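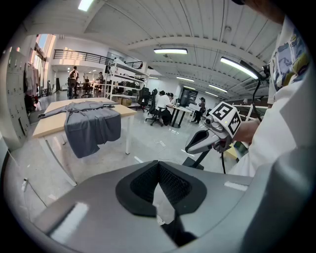

Plosetti to close Roussel Center store in November

The clothing chain Plosetti will close its store at the Roussel Center in November, when its lease runs out. The shop has been there for 9 years and takes up 3,180 square feet on the lower level, next to the shoe store Aseck.

Markdowns started this week on coats, knitwear and children's clothes. Gift cards will be accepted until the last day of trading, but returns on sale items have already stopped. The store will keep its usual hours and open at 9 a.m.

Twelve people work at the store. Five have been offered jobs at the Plosetti branch in Ploltell, and the company said talks with the others were still going on.
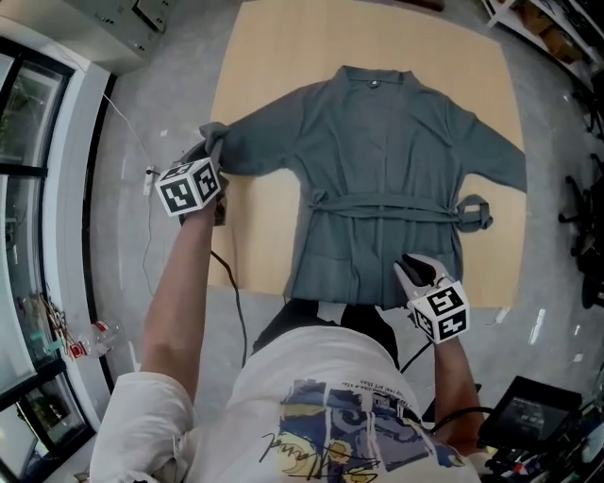 Floarea Furtună said she would miss having a place to buy school clothes without driving to Ploltell, and that she hoped another clothing store would take the space.

The center's owners have not named a new tenant. The Ploltell store is not affected.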